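The Second Archivist (fan theory)

The Second Archivist is a fan theory about the role-playing game Urkutum. It claims that the character known as the Archivist is two different people, and that the player meets the second one from chapter four onward without being told. The game never says so. The theory is popular on the Urkutum forums and wiki, but the evidence for it is thinner than its fame suggests.

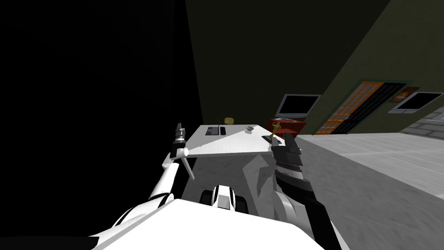 Background

In Urkutum the Archivist keeps the library under the city of Esura and sends the player out to recover lost memory tablets. She appears in the opening chapter, vanishes when the city floods, and is back at her desk three chapters later. Her only remark on the gap is "The water took its time." Most players took this as a dry joke. A smaller group took it as a confession.

Origin

The first known version of the theory is a forum post by Annick Boyer, dated 26/12/2018. Boyer pointed out that the Archivist writes with her left hand before the flood and her right hand after it, and that she stops calling the player "lantern." The post was short and ended with a question mark. Later retellings have tended to drop the question mark.

Gaspard Le Goff then turned the idea into a long essay, which is the form most fans know. Le Goff added the claim that the second Archivist is Skillberg, a scholar named in one item description and never seen. He has said in forum replies that he still considers this proven. It is hard to see how. The item in question, the Cracked Seal, says only that Skillberg "asked for the keys and was refused." Wanting the keys to a library is not the same as taking over the librarian's body, name and job.

Claimed evidence

The writing hand. This is the strongest point and the one most often quoted. However, the game mirrors character models in many scenes to fit the room layout. The ferryman Manolakis also changes hands twice, and no one has proposed a second ferryman.

The nickname. "Lantern" does disappear after the flood in the English version. Baiba Hunt compared the scripts and found that the French text keeps it in two later lines. Supporters answer that the French version contains errors. It does, but so does the English one, and the theory relies on the English one being exact.

The missing shadow. Some players report that the Archivist casts no shadow in chapter six. Shadows are turned off for every character in that room on low graphics settings. This point has been removed from the wiki page several times and keeps coming back.

The 72 tablets. The library is said to hold 72 tablets, yet the player can find only 71. Le Goff argued that the last one holds the first Archivist's memory. A plainer reading is that it is the tablet the player character carries in the opening scene, which never enters the inventory - a point raised early by Hervé Gilbert and mostly ignored.

Arguments against

The main problem is the ending. The Archivist recites the oath from the first chapter word for word, including the mistake in its third line, which only she and the player heard. If she is an impostor, she would need to have learned this somewhere. Supporters say she read it from a memory tablet. The rules given in chapter two state that a tablet can only be read by the person who made it, so the theory has to break one of the few things the game explains clearly.

There is also no known cut dialogue, unused model or internal file name that points to a second character. Baptiste Gautier, who went through the files for a modding project, listed a single entry for the Archivist across all chapters.

Reception

A forum poll drew 400 votes, with a small majority in favor. It is often cited as if it settled something. The discussion thread has since passed 2,000 replies, many of them about the ferryman.

See also

Flood of Esura
Cracked Seal
Manolakis (ferryman)
Memory tablets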